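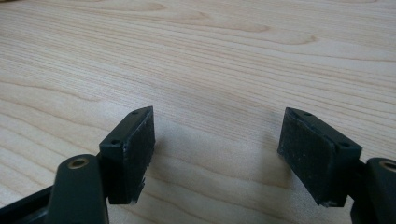 *Tabletop, Dillow workroom. Pale wood, with the arched grain.*

**Dillow workroom tables: second progress report to the Starum fund**
Prepared by Imke Bauerfeind, July

You asked for a short update on the £900 awarded for the worktables. We have £143 left, the tables are in daily use, and I am less sure than I was in the first report that we spent the rest on the right thing.

**What has been done**

The grant covered the sanding and refinishing of four tables by Sutcliffe, who also did the shelving. Mattes Haberkorn booked the work and checked it on return. He passed all of them. I went over them again myself the next morning and found a rough patch on the underside of one, which Sutcliffe came back and dealt with without charge.

The colour has stayed light, as we asked. Several users have said the room feels brighter. I would treat that with caution, as we changed the bulbs in the same fortnight and can't say which of the two they are noticing.

**The finish**

Sutcliffe's quote says the finish "resists everyday marks". I asked what an everyday mark was and have not had a clear reply. Sandrine Leclerc wanted a hard gloss coat like the one at Mamham. I was against it, having seen how the Mamham tables throw the window light back at anyone trying to read a pattern or thread a needle. We chose the matte finish. It is pleasant to work on and the grain still shows, but a matte surface that looks well in July proves very little about February, when people come in with wet sleeves and hot flasks.

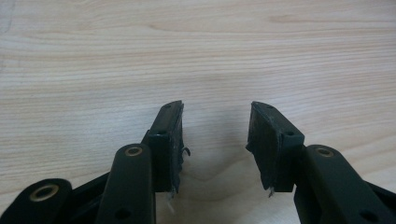
Does the finish need any special care from the people using the room?

A soft damp cloth at the end of a session is enough, with a mat under anything hot. Spray polish should be kept off it.

We have put that on a card by the sink. I doubt the card is read. Mareike Görtz has offered to say it aloud at the start of the evening group, and I expect that to work better.

**Time lost**

The plan allowed for the room to be cleared in 45 minutes. It took most of a morning, mainly on account of the sewing cabinet, which had been left out of the plan altogether. Two sessions were moved as a result and one was cancelled. The first report said there would be no disruption. That was my sentence and it was wrong.

**What I can't yet report**

The application promised "longer life for existing furniture". I can confirm that the tables were repaired and not replaced. I can't confirm longer life after one summer, and I would be wary of any grant holder who did. Torben Steinbach has suggested a yearly check of each top against a written note of its marks. He has started the notes. They are brief, and the one for the window table needs doing again in better light.

**Remaining money**

We would like to keep the £143 for one patch repair and a tin of the same finish. Sutcliffe would prefer to sell us a maintenance visit. I have asked them to set out in writing what the visit includes, and I don't propose to agree to it before that arrives. Please let me know if the fund would object to the money being held over until spring.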